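Ask anyone who writes rules for robots which household job they dread, and laundry comes up sooner or later. A box is the same box every time you meet it. A T-shirt is never quite the same T-shirt twice, and writing down what a machine should and shouldn't do with one has kept a small group in Fostness busy since November.

The result is a draft code of good practice for robots that handle cloth, known locally as the Tokham code after the street where the first meetings were held. It runs to 34 pages, and I'll confess I took it on the train expecting to nod off. I read it all the way home and missed my stop.
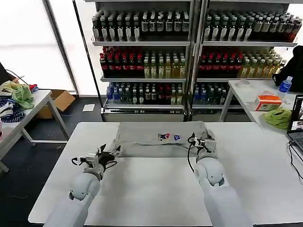
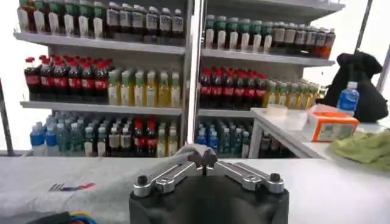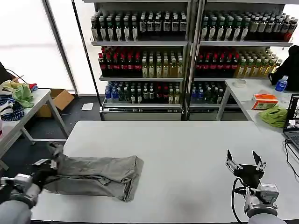
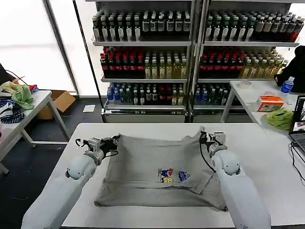 Folding work on a white table, with shelves of bottled drinks behind.

Words: the Janjua features desk

What won me over is how homely much of it sounds. Rule 11 asks that the table be bare before a session begins, apart from the one garment being worked on. Clothes waiting their turn go on a separate table, well outside the reach of the arms, and so do drinks, tissues and laptops. Anybody who has tried to iron a shirt with a mug of tea at their elbow will see the sense in that.

Then there is the matter of grip. The code wants cloth taken by a hem, a cuff, a waistband or a corner, and never by a printed design if it can be helped - prints crack, and people get very fond of them. Where two arms share a garment they must not pull against each other, and the code spends the best part of a page on what "pull" means. Hivasier, the testing house that looked over the early drafts, wanted a single limit for all fabrics. The authors held out for 12 separate classes, from thin cotton up to heavy trousers, and after a long Monday of arguing they got them.

Cables have a section to themselves, and rightly so. A lead that loops off a gripper has to have enough slack for the wrist to turn, yet it mustn't drag across the cloth and undo a fold that has just been made. The advice is to run the arm through its widest movements by hand, before anything is switched on, and watch where the lead goes.

I was less sure about the record-keeping. Every dropped garment is to be written down, along with every fold started again, and in a busy laundry I can imagine that going the way of most paperwork. The authors have at least kept the form to one side of a sheet.

People are dealt with plainly. Someone may stand beside the table while the arms are moving but may not lean over it, and a stop button has to be within reach of wherever they are standing. If a sleeve gets caught, the arms stop first and the sleeve is sorted out afterwards - my grandmother had much the same rule about her mangle.

Comments on the draft are open for another 11 weeks, and socks have been left for the second edition.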